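plemomero7
Anyone else think Bodport should bat the rookie second? He hit 12 home runs in 600 at-bats for Prinora.

nwosu_fan
No. He strikes out too much — leave him seventh.

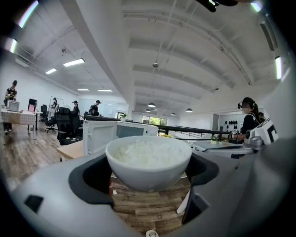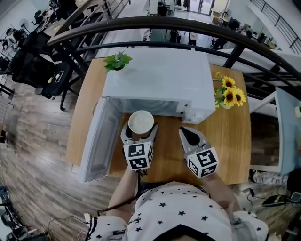 dugoutdad
Second is fine by me. He draws walks and he can run. I'll be watching tonight with a bowl of plain white rice like that one, and I expect him to get on base twice.

nwosu_fan
Against that bullpen? I doubt it.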